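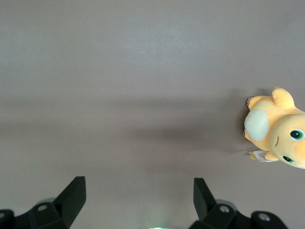 Progress report to the Deligiannis fund, covering the months to the end of May

Since our last report the comedy nights at Cesesholm have found their feet, and we're thrilled with how spring has gone. Ticket sales for the season reached 3,627, and the May new-material night sold 499 of the 600 seats in the main hall. For a bill of mostly first-timers, we couldn't have asked for more!

Sofia Kyriakidis ran the writing workshops again. Forty-nine people signed up, and many came back for the second block in Pravemville. She has moved the sessions to 7pm so that people on day shifts can get there – attendance picked up straight away.

Yellow plush toy on the tabletop, with the gripper open close by.

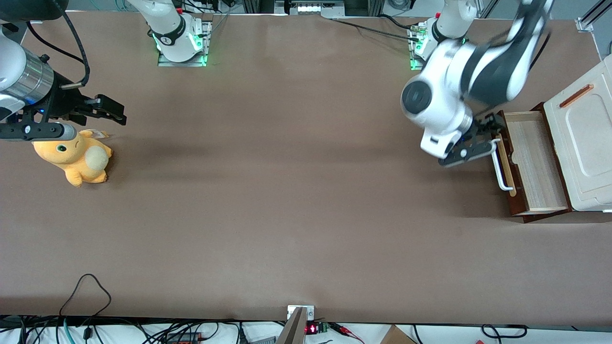
The yellow plush toy on the brown tabletop.

The podcast is a little behind. Four episodes are edited and two still need their music cleared, so we'd like to move that part of the budget into the next quarter. Periklis Zervas has sent the revised figures separately.

Next up is the Cleltosmont tour, with five dates pencilled in and a proper support slot for workshop graduates at each one. Two of the venues have asked for a second night already. We still need a van, and a sound desk that doesn't hum.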